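Ok, small thread on what I've been doing since February, which is teaching a policy to handle towels. Yes, towels. My mum has stopped asking.

Setup for anyone new: we collect demos with hand-held grippers, one in each hand, so there's no robot in the loop while we record. You just do the chore. Then a policy trains on it and we find out on the arms how bad our chores were.

First round was 900 demos, all mine and Bianka Szűcs's. It learned to grab a towel beautifully and then had no clue what the other hand was for. Both grippers going for the same corner, every time!

Howard Ackroyd's idea was to stop recording the whole job in one go and split it at the handover: one gripper holds a corner up, the other pinches lower down, and that pinch is where a new segment starts. I thought it was a bit daft (sorry Howard).

So we recorded 200 fresh demos, cut at the pinch, and trained on those alone. Same network, same learning rate, same dodgy bench.

Out of 100 trials on the arms, 63 made it through the second grasp. The big unsegmented set never got near that, and I had the graph on my wall for a week.

Terry cloth is still the worst fabric, by the way. All those loops. You close the fingers and the pile pokes up through the gap, and from the wrist camera it's really hard to tell a proper fold from a pinch of fluff.

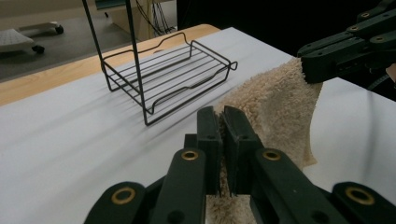

Marthinus Xaba reckons we should label grip depth by hand for a few dozen clips and see if it helps. I reckon Marthinus should do the labelling, then.

Next up is whether the same cut works for hanging things on a rack as well as folding. My favourite colour of towel for this is anything that isn't the colour of the table, so send me your old ones.

Code's getting tidied before we share it. It's called Clokar, and no, I didn't pick the name.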